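Prerero Clip-In Cargo Area Mat

Item no. 416
Sold by Andska Car Interiors
Page updated Sep 15, 2026

The Prerero is a needle-punch carpet mat for the cargo area of wagons, hatchbacks and small SUVs. It lies over the factory floor and is held along the back edge by clips, so it stays put when heavy things are pulled in and out. The mat is gray on top with a black rubber backing. The edges are bound with sewn tape and can be re-stitched by any upholstery shop if they wear.

We sell it in one thickness, 8 mm. Thinner mats fold up easily but wrinkle under a stroller or a tool bag. Thicker ones get in the way of the floor latch on many cars, and the spare wheel cover then won't close flat. 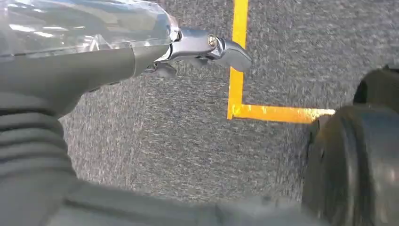 Can the mat be trimmed at home?

It can be cut with a sharp utility knife from the rubber side, along a straightedge. Cut only the front edge, the one nearest the rear seats. The bound sides will fray if you cut through the tape, and the back edge carries the clip holes. A trimmed mat can't be returned.

Sizes

Small: for compact hatchbacks.
Medium: for larger hatchbacks and most small SUVs.
Large: for wagons and midsize SUVs.
Large Split: same outline as Large, in two pieces, for cars with a 60/40 rear seat.

Measure the floor at its widest and narrowest points, with the side pockets empty and the seats up. If your car falls between two sizes, take the bigger one and trim the front. The paper pattern in the box has both outlines printed on it. Lay the pattern down first and leave it in the car overnight if it has been folded a long time, as the creases can throw off the measurement.

What is in the box

One mat (two pieces for the Large Split)
6 clips with washers
Paper pattern
Fitting sheet
Small bottle of Gollel carpet cleaner

Fitting

Vacuum the factory floor and let it dry fully. Any grit left underneath will work its way into the backing. Unroll the mat with the rubber side down and let it rest flat until the ends stop curling. In cold weather this takes roughly half a day indoors. Don't use a hair dryer or heat gun on it.

Line up the back edge with the sill trim. Push each clip down through its hole until it clicks, starting with the two in the middle and working outward. The washer goes between the clip head and the carpet. If a clip feels stiff, pull it out and check that the washer is sitting flat before trying again.

On cars with a removable sill panel, the clips go in front of the panel. They should not go through it. Sill panels are brittle in winter and the small tabs on the underside break easily – a replacement from a dealer can cost more than the mat.

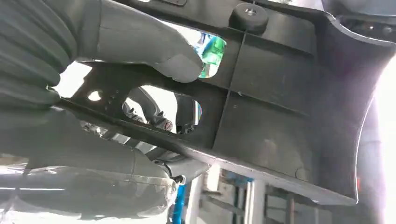 To take the mat out, turn each clip a quarter turn to the left and lift. Leave the washers on the clips so they don't end up in the spare wheel well. The mat can then be rolled up, carpet side out, and stored standing on end.

Cleaning

Most dirt comes off with a stiff brush and a vacuum cleaner once it has dried. For mud, wait until it crumbles. For coffee, milk or anything greasy, use the Gollel cleaner diluted with warm water, work it in with a cloth and rinse. Hang the mat over a rail to dry, and don't put it back while the rubber is damp. No washing machines and no bleach.

Dog hair sticks to needle-punch carpet more than to loop carpet. A rubber glove dragged across the mat in one direction lifts most of it.

Spare parts

Clips and washers are sold in bags of six. They also fit the older Mockus mat, which we stopped selling in May. The Mockus pattern is different, so a Prerero mat won't line up with holes made for a Mockus in a hard floor panel. Edge tape is sold by the yard, in black only.

Shipping and returns

Mats ship rolled, in a long carton. Please unroll yours within a week, even if you don't plan to fit it right away. Untrimmed mats can be sent back within 60 days in the same carton. We pay return postage if we sent the wrong size.

Customer comments
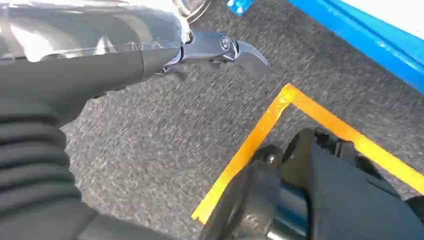
Bought the Large Split for a wagon and had to trim a strip off the front of both pieces. Cutting from the rubber side worked well, but put in a new blade first. The seam between the two halves collects sand, so I lift the smaller one and vacuum there when I do the rest of the car. Clips have held fine so far. I would have liked a dark gray option.

Reply from Andska: Thank you for the note about the blade. We will add it to the fitting sheet. A dark gray mat isn't planned at the moment.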